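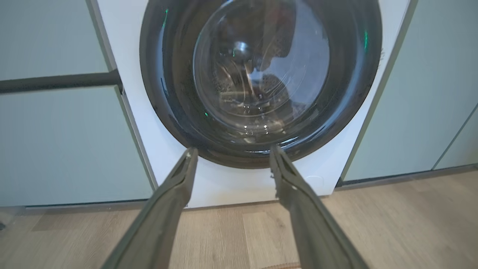 Elisa Sanna wrote back within the hour: why film the same laundry job 632 times when a person gets it after watching once? I love that question, so I'm starting with it.

(pause)

A person brings a lifetime of doors, handles and soft things to the job. Our model brings what we recorded. So the Hustel set is 632 episodes of one chore, each driven by a human operator, and the fun is all in how they differ.

What we vary on purpose:
- where the basket starts
- what's in it, and how it's piled
- which arm goes first
- lighting, blinds up or down

Tell the January story here. We had 60 episodes with the basket in exactly the same spot, and the policy learned the spot! Move it a hand's width and the arms closed on air. Wonderful bug - keep it short.
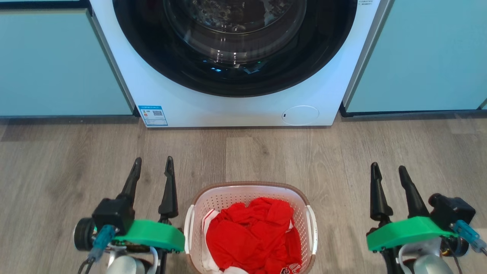
Once we started shifting the start position between takes, the next training run was a different animal. Same model, same number of steps.

Credit Marisa Lombardi for the rule about failures: a fumbled grasp stays in if the operator recovers. Those recoveries are gold. We only throw out a take when the recording itself is broken.

Slide 5: labels. We use 2 passes, one for where each step begins, one for outcome. Mention Stilereck for the playback tool.

If there's time, ask the room who keeps their failed takes. Then questions.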